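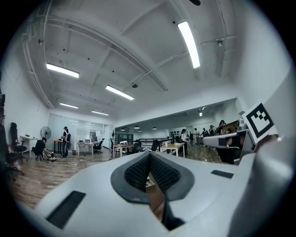
Lights and pipework over the wood floor side, Ganura building

Tables in the middle of a big room: where do the cables go, and what about the lights?

Posted by Ruan Masilela in Rooms and Workspaces

Hello all! I've been reading this site for ages and finally have something worth asking. Since January I've had a share in a large room on the ground floor of the Ganura building and I love it. It has white walls, a plank floor and one of those ceilings where everything is left out on show, pipes and beams and ducting and all. The height is 3,280 mm under the beams (I measured it twice because I was so pleased with it) and after years of working in a box room I still walk in and look up.

There are two things I'd like help with. The first is the light. It's lovely and bright, but the fittings are set at various angles and they don't line up with anything on the floor. Wherever I put a table I seem to get my own shadow over whatever I'm doing, and I can't move the fittings. Do I turn the tables, or get lamps, or stop fussing?
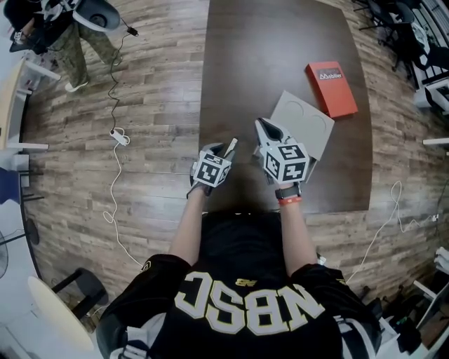

My second question is the cables, and it's the one that really bothers me. I like a table well out from the wall so people can get at it from every side, and it makes the whole room feel friendlier. The sockets are all on the walls, though, so everything that needs power ends up on the floor. You can see how it goes: a black lead comes down the left of the table to the white power strip, then a white one wanders off towards where people stand, and there's another white one looping about on the right. The table itself I'm thrilled with, by the way! Dark brown wood, rounded corners at the far end, and nothing on it except what's being used, so a tray and a red box and plenty of bare top. I'd love the floor to look as calm as the tabletop does.

I can't drill into the floor and I'd rather not tape it, as the planks mark. The longest run is 4 metres from socket to table. Budget is small but not zero. Thank you in advance, I really will try things and report back!

Ruan Masilela

pinwheel_jo

Oh what a good room, I'm jealous of all that ceiling. Do the cables first, you'll feel better the same evening.

Step one costs nothing. Get everything coming in from one side. At the moment you've got leads on the left and on the right, which means there isn't a clear side to walk up to. Pick the side people use least, bring the lot in there, and leave the other three open. If the white one on the right has to reach a socket on that wall, see whether it can go round the back along the skirting instead. A longer lead lying flat against a wall is far nicer to live with than a short one across the middle.

Step two, get the power strip off the floor. Fix it under the tabletop, or if you don't want screws in that nice wood, strap it to a leg or use a clamp-on tray. I have a Trimance one, which is just a wire basket with two clamps, 600 mm long, and it holds the strip and all the slack as well. Then only one lead touches the floor. One! It makes such a difference to sweeping.

Step three is a cover for that single lead. The rubber ramps with a flat underside sit there by their own weight, no tape. Buy it in a colour near your planks. Yours are a mix of grey and beige and brown so you've got a lot of choice, and I'd go for the greyest brown you can find. Get it a bit longer than the run and trim it with a sharp knife. Leave it unrolled in a warm room overnight before you cut, otherwise it curls up at the ends like a slice of old bread.

On lights, turn the table before you buy anything. Stand where you usually work, hold your hand flat over the top, and see where the shadow lands. Then shift the table a quarter turn and do it again. It took me a whole happy afternoon in my own place (with biscuits) and I ended up at an angle I'd never have picked.

graham at Stuver Lane

Agree with the above mostly. Couple of dull points.

Don't plug one power strip into another. If you need more ways, get a bigger strip. The fuse in the plug is 13 amp at most and that is for everything on it added together, so no fan heater on the same strip as the rest, however cold the room is.

If you use a reel, unwind all of it before use.

Don't put a rug over a lead. I know it looks tidy.

Mbeki

just get battery lamps. clip ones. no cables, no problem

Ruan Masilela

Reporting back as promised! Quarter turn done, and pinwheel_jo, you were right about the hand trick, I felt silly doing it and it showed me the answer straight away. My shadow now drops off the edge of the table behind me. The reds and browns look better too, though that might just be me being cheerful.

All the leads now come in from one side and the strip is up under the table in a clamp-on basket. I've measured for the ramp but not bought it yet, because the shop had black or bright yellow and I want to hold out for the grey-brown. Graham, the heater has been moved to a socket of its own, thank you. Mbeki, I did get one clip lamp and I'm very fond of it for late evenings.

Does anyone know if those rubber ramps leave a mark on varnished planks over time? I might put a strip of felt under mine to be safe.

pinwheel_jo

Mine has been down two winters with no mark, but I do lift it and wipe underneath when I mop. Felt sounds fine as long as it doesn't let the ramp slide. Try a short piece first and give it a good shove with your foot!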